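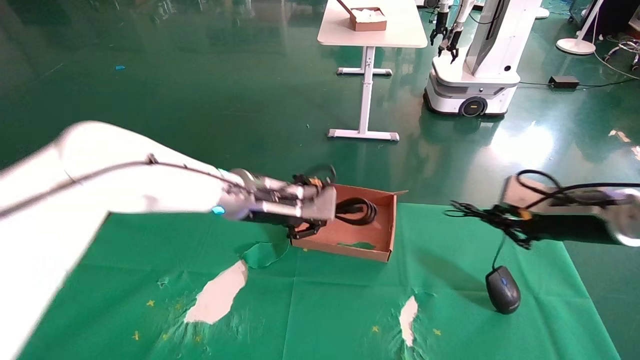 Changes to the Returnable Packaging Service

Jun 9, 2019

Gronduteck wishes to inform customers of several changes to the returnable packaging service operated from the Jestley depot. The changes apply to all reusable crates, lined trays and pallet collars supplied on hire. Packaging bought outright is not affected.

The standard hire period will be extended from 15 to 26 working days. Customers with goods in transit overseas have asked for a longer period for a good while, and a trial held in February with Danladi, our haulage partner, showed that stock levels could support it. Hire charges remain as published in the current price list.

Crates should be returned empty, with lids fitted and inserts left in place. Old address labels must be removed before collection. Where an insert has been cut or altered by the customer, the cost of a replacement will be added to the next invoice. Fair wear - scuffed corners, faded print and the like - will not be charged.

Collections must now be booked at least 3 working days in advance. A minimum of 2 stacked pallets applies to each free collection, and smaller loads may be brought to the depot during normal opening hours. The Ritia range of folding crates should be collapsed and strapped before loading, as drivers are not able to do this on site.

Existing agreements will be honoured until their renewal date. Customers who wish to move to the new terms sooner may do so by writing to Chinyere Garba, Customer Accounts, quoting their hire number. Questions on insert design and load limits should be sent to Amarachi Uzor in the Technical Office.

Comments

Latrice Halvorsen
Does the longer period cover crates we already have out, or only new orders?

Chinyere Garba
Only new orders, unless you move to the new terms early. Please send me your hire number and I will arrange it.

Kayode Bako
Glad to see this. 15 days was never enough for our export work.

Maëlys Mallet
Could the strapping be supplied with the folding crates? We keep running out.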